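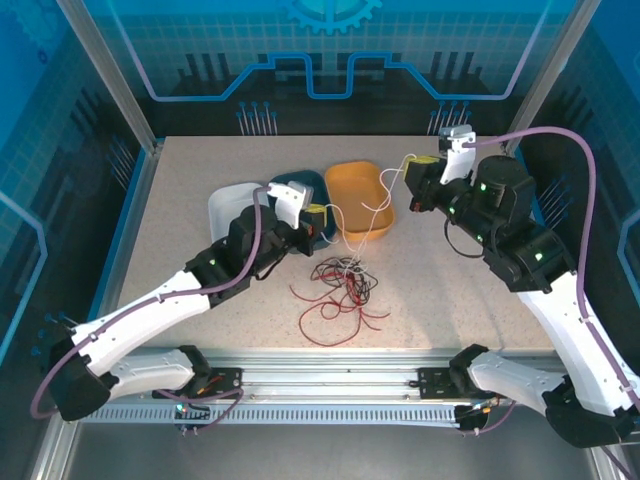

Spring cable and battery drop-off

The Clamberg Library will take old cords, chargers and household batteries again this spring, starting April 15, 2019. Bring them to the side desk on Segura Street during normal opening hours. You do not need a library card.

Last November 263 households took part, and most of what came in was phone chargers. Purificación Carretero, who runs the desk, asks that you sort your things at home this time. Batteries go in one bag, cords and chargers in another. Put a piece of clear tape over the ends of any 9-volt or lithium battery. Swollen or leaking batteries can't be accepted — call the county waste line about those. 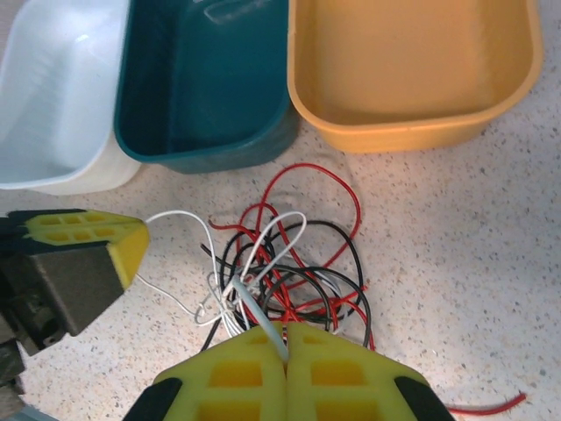
Cords do not need to be untangled, but please cut off zip ties and remove any wall plates or brackets. Extension cords are fine. Holiday lights are fine too, with the bulbs left in. We can't take car batteries, smoke alarms or anything with a screen.

If a charger still works and you know what it fits, write the name of the device on a strip of masking tape and stick it to the plug. Delali Abugri will set those aside for the swap shelf by the copier, where anyone can take up to two.

The limit is 300 pounds per business and there is none for households. Businesses should email the desk first to arrange a time.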